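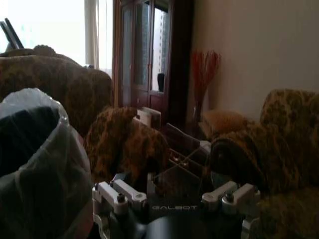

*The patterned upholstery, in quantity.*

My aunt Notburga has moved to a smaller apartment and taken all of her furniture with her. I was consulted on this in September, said it wouldn't fit, and was told I had my grandfather's attitude toward chairs.

So I have been thinking about downsizing, a word used mostly by people who want someone else to do it. Every article on the subject suggests you pick up each object and ask whether you need it. My aunt did this faithfully. She needed all of it. She needed the 12 fondue forks (she does not own a fondue pot, my cousin Lachlan has it and will not discuss the matter). She needed two sets of encyclopedias, in case they disagreed.

I tried selling a few things for her online. A footstool went up on Bruller, a site that promised me around 2,000 local buyers. One of them wrote. He wanted to know if I'd swap it for a canoe. I asked my aunt and she said to find out how long the canoe was, and at that point I took the listing down.

The moving company, Swanepoel, sent an estimate and then a second estimate after they had seen the hall closet. The final bill was $947, plus lunch, plus a lamp she pressed on the foreman as he was leaving. He tried to refuse. I could have told him how that would go. I have three of those lamps.

I should say that my own place is no advertisement. I moved to Brukgate with a car full of boxes and there's still one I've never opened, marked KITCHEN/MISC/ASK BAYU. Bayu lives in another time zone now and I have never asked. Whatever is in there, I've cooked without it for years, and I'd still be furious if somebody threw it out.

Anyway, she's happy. She can reach the phone, the radio and the cookies without getting up, and she says the old place was drafty. I'm going over again next week to help her hang curtains. She has mentioned, twice, that there may be a sideboard coming.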